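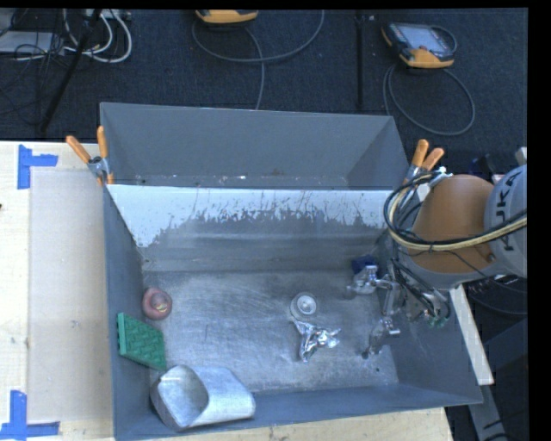
Council tip shop: worth the drive or not?

Oklow Community Forum > House and Garden > Secondhand and salvage

peiyu_p wrote:
Hi all, we moved to Oklow in June and I keep hearing people rave about the tip shop out on Antunes Road. Is it any good for bits and pieces? I'm after old door hardware mostly, knobs and hinges and those little escutcheon thingies, because our place has had half of its handles swapped for horrible shiny ones. It's a 47 minute drive for me with the roadworks so I'd rather ask first. Also do they take cards?
Peiyu

gumboot_lil wrote:
Love the tip shop! I got a whole set of enamel canisters there (no lids, but still) and my brother-in-law got a mower that started second pull. Door hardware is in the odds and sods bins along the back wall, past the bikes. You have to rummage. Wear gloves, I sliced my thumb on a bit of old flyscreen and had to get a tetanus shot. Cards are fine now but there's a surcharge.

Marg_from_Cerard_St wrote:
It used to be good. Since the new mob took over everything worth having goes up the front in the glass cabinet with a silly price on it. I saw a plain timber stool for $20 with the paint coming off in sheets. Twenty bucks! At the tip! You could get a new one for that.

gumboot_lil wrote:
Marg a new one for that would be made of Weet-Bix.

Marg_from_Cerard_St wrote:
Maybe so but I'm not paying for somebody else's peeling paint. And don't get me started on the fridges.

lihua.yuan wrote:
I'm with Marg on the front cabinet but the bins are still cheap as. It was $6 a bucket last time I went, doesn't matter what you put in it. I filled one with brass hooks and a heap of sash window pulleys, and two of the pulleys even matched. Peiyu, what age is your house? If it's one of the weatherboards near the oval you want the smaller rim locks and they do turn up.

peiyu_p wrote:
Yep, weatherboard, two streets back from the oval! The front door still has its original lock but the key is long gone. Does anyone cut keys for those?

DazzaT wrote:
Skamodetti Locks in the arcade. Take the whole lock in, not a photo of it. He did mine while I had a coffee and it's worked ever since. He's a bit gruff, don't be put off.

Marg_from_Cerard_St wrote:
He quoted me for a whole new lock and didn't even look at the old one.

DazzaT wrote:
Can't help you there, Marg, he was good to me.

cuiping_z wrote:
Can I put in a word for the demolition yard instead? Prices are higher but everything is sorted into sizes and they'll ring you if something comes in. I spent three mornings at the tip shop looking for one matching knob and then found four at the yard in ten minutes. Kids under ten aren't allowed in though, so plan around that. Mine sat in the car with her dad and sulked.

gumboot_lil wrote:
But the rummaging is the fun bit!!

cuiping_z wrote:
Not with my back it isn't.

lihua.yuan wrote:
One tip if you do go the bucket way: take a magnet. Solid brass won't stick, plated steel will. Saves you getting home with a load of rubbish and then scrubbing it for an hour to find out. And for old paint on hinges, an old slow cooker with water and a bit of bicarb overnight, then a stiff brush outside. Don't ever use that cooker for food again. If the paint's old enough to have lead in it, don't dry sand it either.

peiyu_p wrote:
Fantastic, thanks everyone. I'll do the yard for the knobs and the tip shop for hinges, and I've dug out a fridge magnet already. Are they open over Easter, does anybody know?

Marg_from_Cerard_St wrote:
Closed Good Friday, open the Saturday, according to the sign on the gate. Get there early or the dealers will have been through it. I'll probably be there myself, I need a tap handle.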